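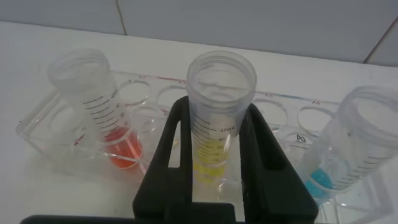 15 October 2019

Wine pairing trial, second go. Shazia wants to know if the Ovari white really does "lift" the goat's cheese, as the Drokemton leaflet claims. I have my doubts.

Poured 30 ml each of Ovari and the plain Tametti, coded, served at 16 degrees. Same cheese, same crackers, 20 tasters. 11 preferred Ovari with the cheese, 9 Tametti. You could get that by tossing a coin. In May we had a bigger gap, but the labels were showing and the Ovari bottle is the prettier one, so I don't trust any of it.

Ayanda Zwane says the cheese was too cold and killed the flavour. Maybe. She said the crackers were to blame last time.

Want to repeat with water in place of one wine. If water "lifts" the cheese too, the leaflet goes in the bin. Need 300 g more cheese from Motaung, the same batch if they still have it. Shazia to ask.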